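## Your First Sorting Run

You've bolted the Vudero kit down, both arms answer, and the wrist cameras are live. Now comes the fun part: clearing bottles into a bin!

1. Stand the bin toward the back of the table, where both grippers can get to it. A tall, open one works best.
2. Lay a few bottles and containers on their sides. Mix the sizes and leave some in the corners (the arms handle corners better than you'd expect).
3. Check that each cable has enough slack for a full reach, then open the grippers.

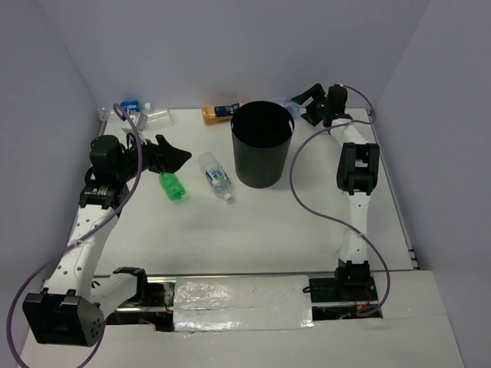 4. In the Frei panel, choose **Bin Task** and set the speed to 25 percent. You can go faster later, and you'll want to!
5. Press **Start**. Keep the wrist view open while the arm carries a bottle over. You're looking for the neck to point down at the mouth of the bin before the fingers let go.
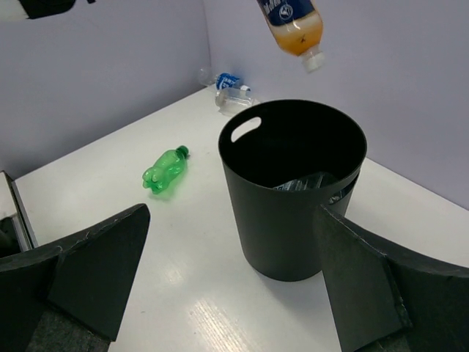
If the drop keeps landing on the rim, raise the release height by 3 cm and run the task again. Small changes go a long way here.

**Note:** Clear plastic is the hardest thing for the cameras to pick out. Jalen Whitfield on our support team likes to start with colored bottles and add the clear ones after a few good runs.

**Caution:** Keep hands outside the walls while the arms have power. Screw caps on tight if a bottle has liquid in it.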